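Ticket 2805: Gripper sleeve riding up and bag handling trouble, Purnano kit
Status: Open, waiting on customer
Product: Purnano arm kit with Nustance soft sleeve

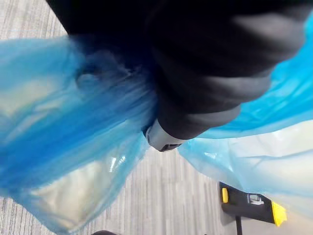

Attachment 1: wrist cam, blue plastic gathered at the gripper tip

Customer wrote:

Hi team, me again! First off, I still love this kit, so please don't read this as a rant. The Purnano went together in an evening and it's been picking up boxes and tubs all month without a grumble. Bags are where I'm stuck. I'm trying to get it to grab a thin blue plastic bag, lift it off the floor and carry it over to a bin, and I'd say it drops more of them than it delivers.

What I get is a good first pinch, the arm starts to rise, and then somewhere on the way up the bag slides out from the tip. The log says "grip OK" right up until the bag is back on the carpet (very cheering). I've attached a shot from the wrist cam with the plastic bunched in at the tip and spreading out both sides. You can see how much of the view the black sleeve takes up as well. It sits in big folds down the arm, and I wonder if it's creeping toward the fingers when the wrist bends.

Settings at the moment:
Grip force 200
Lift speed 300
Sleeve: the standard one from the box
Finger pads: the Lengyel ones I ordered with the kit
Firmware: whatever came down with the April update

Tried so far:
Restarted everything, arm and controller. No change.
Wiped the finger pads with a damp cloth and let them dry. Better for three or four bags, then the same again.
Dropped the lift speed by half. It slips later, but it still slips.
Pulled the sleeve up by hand and ran it again. Got a really nice lift on the first go, then it had worked its way back down by lunch.

Happy to film a run if that's useful. I'm home most of Sunday.

Support reply:

Hey, thanks for the tidy write-up, and glad the rest of it is behaving! I had a look at the attachment and the folds are the bit I'd like to sort out first. There's a drawstring inside the top cuff of the Nustance sleeve that's easy to miss. Park the arm straight up, power it off, pull the sleeve up toward the elbow and snug the cord, then run the wrist through its full range before you try a bag.

As for "grip OK", that message only tells you the fingers reached their force target. With film this thin they can hit the target by pressing on each other, so I wouldn't trust it for bags. Switch the profile from Rigid to Film under Wokis > Grip > Material. Film mode keeps checking finger position during the lift and will re-pinch if it changes.

Leave the force at 200 for now and only change one thing at a time, otherwise we'll both lose track.

Customer wrote:

Found the drawstring! I'd had the kit all this time and thought that was a loose thread. Sleeve is staying put so far. I can't see Film in the list though, only Rigid, Soft and Custom. Am I in the wrong menu?

Support reply:

Right menu, older Wokis build by the sound of it. Film needs build 3000 or newer. Could you send me the number from the About page? If it's lower I'll push the update through to your controller and we'll go from there.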